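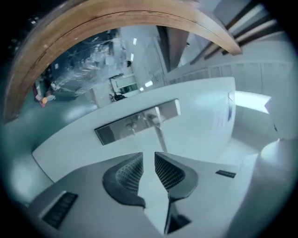 Home advantage in the Mallden Sunday League: a study of one season

Delali Frimpong
Sports Studies, second year project

1. Introduction

Most football supporters believe that the home side starts a match with an edge. In the professional game this is usually put down to the crowd, the travel and the effect of both on the referee. In amateur football there is hardly any crowd and the away team has often driven only a few miles. I wanted to find out whether home advantage still shows up at that level, and if so, how large it is.

The Mallden Sunday League was chosen for two reasons. It keeps full written results, and I played in it for Prollari Athletic until last year, so I knew whom to ask for them.

2. The league

The league has 13 clubs in its top division. Each plays every other club twice, once at home and once away, which should give 156 matches in a season. Five cup ties between top division clubs were also played on a home ground, and I included these, which brings the total to 161. Cup matches on neutral pitches were left out.

Pitches vary a good deal. Bhuiyan Rovers play on an artificial surface with floodlights. Divside have a sloping grass pitch behind the bus depot, and several players told me it is worth a goal to them in the second half if they win the toss. Prollari share a council pitch with two junior teams and it is usually heavy by January.

3. Method

Results were copied from the league secretary's match cards into a spreadsheet. For each match I recorded the home team, the away team, the score, the half-time score where it was given, and the number of cautions for each side. Every card was entered once and checked a second time on a different day. I found 6 mistakes in my own typing and corrected them.

I then worked out the share of matches won by the home side, the share drawn and the share won by the away side. Goals and cautions were compared in the same way.

I also spoke to players from four clubs after training. These conversations were short and followed the same list of questions, covering travel, warm-up, the pitch and the referee.

4. Results

Home teams won 74 of the 161 matches, or 46 per cent. Away teams won 58, or 36 per cent. The remaining 29 matches, 18 per cent, were drawn.

The gap between home and away wins was not even across the clubs. Divside won nine of their twelve home league matches and only three away. Bhuiyan Rovers did well in both, with eight home wins and seven away. Two clubs won more often away than at home, and one of these was Prollari.

Away sides received slightly more cautions than home sides. The difference was small, and on 22 cards the cautions box had been left blank, so I have not drawn anything from it.

5. Discussion

Home teams did have an advantage over the season, though it was modest. The crowd is unlikely to explain it. Most matches were watched by a handful of friends and family, and a noisy away following was as common as a noisy home one.

The players themselves mostly talked about the pitch. Those who had been to Divside all mentioned the slope, and several said they did not adjust to it until after half-time. Late arrival came up too. One captain said his team had started two away matches with nine men because a car had got lost — both were lost by three goals or more.

A different explanation is needed for Prollari. Their pitch is used three times most weekends and home players complained about it as much as visitors did. A poor surface that suits nobody may cancel out the benefit of knowing it.

6. Limits of the study

One season is a small sample, and a few results either way would have changed the percentages. I also did not allow for the strength of the teams in the cup ties. The league holds match cards going back to 2000, and a longer study could use these, although the early ones are handwritten and some are hard to read.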